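Destico PS-6 Replacement Power Supply
Item 965, sold by Ulladine Parts

The Destico PS-6 is a standard-size power supply for desktop towers used in homes and small offices. It replaces the older PS-2, and the mounting holes are in the same places. Cables are fixed, with sleeving on the main lead only. Screws and a power cord are in the box. 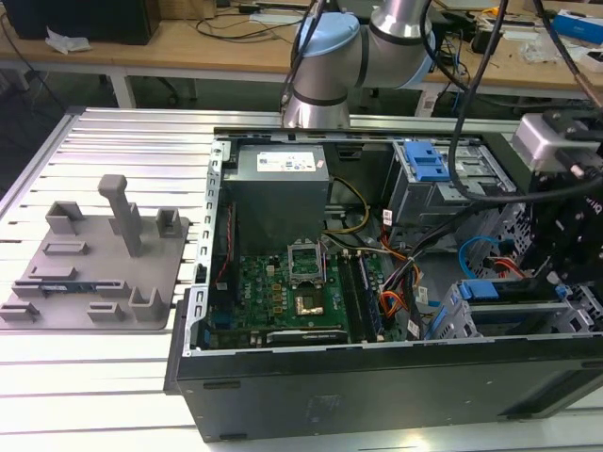 Orders placed before noon ship the same day from our Wongsuwan warehouse. Measure your old unit before ordering, and check how much room it has. In a tower laid on its side with the panel off, the supply is the boxy metal block with the printed label on top, and the motherboard sits below it. Copy the ratings from that label and send them to us if you are unsure of the match. Small-format cases need the Funix adapter plate, sold separately.

Warranty: 2 years, parts only
Main lead: about 6 inches longer than on the PS-2
Returns: unopened boxes only
Fitting questions: Archie Skinner, parts desk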